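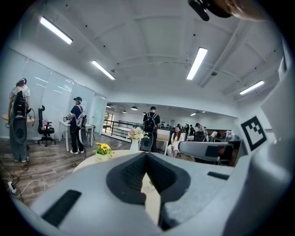

Open-plan office with fluorescent tube lights under a white ceiling.

Murmont desk lamp, long-term review
Senga Farquharson
Monday, February 11, 2019

The Murmont is a clamp-mounted task lamp with a two-section arm and a flat LED head. I bought one to deal with a specific fault in my working light: overhead tubes give enough brightness for a keyboard but put the shadow of my own head across any paper on the desk. It has now run for 795 hours by its built-in counter.

Assembly

The clamp fits tops up to five centimetres thick. One hex key is supplied and it is the right size. The arm drops into a plain socket with no locking screw, so the lamp can be lifted out by accident when the desk is moved. The instruction sheet shows the two washers in the wrong order. Fit the nylon one first.

Light output

I took readings at the desk surface with a Dritari meter, head set 40 cm above the paper, blinds down and ceiling lights off. At full power the centre reading was 1,293 lux. Output falls away quickly towards the edges, and an A3 drawing is visibly dimmer at the corners. The warm setting is too yellow for checking printed colour. The neutral setting is usable.

There is no flicker that I can detect at full power. At the lowest step, a pencil moved quickly under the head shows a faint strobe pattern. Rory Paterson has the same model and sees it on the lowest two steps.

Arm and joints

The lower joint has held its tension. The upper one began to sag in the second month and needed a quarter turn. Its adjusting screw sits under a press-fit cap that marks easily if levered with a screwdriver; use a thumbnail. The older Drolomo, with external springs, is uglier and needs no adjustment.

Controls

Touch-sensitive, on the top of the head. They respond poorly to dry fingers and too readily to a sleeve. The last brightness is remembered after switching off at the lamp, but not after a power cut.

Verdict

Good light over a small area, with an average arm and poor controls. Suitable for reading and soldering. For drawing at A3 or larger, buy something with a wider head.

Score: 3 out of 5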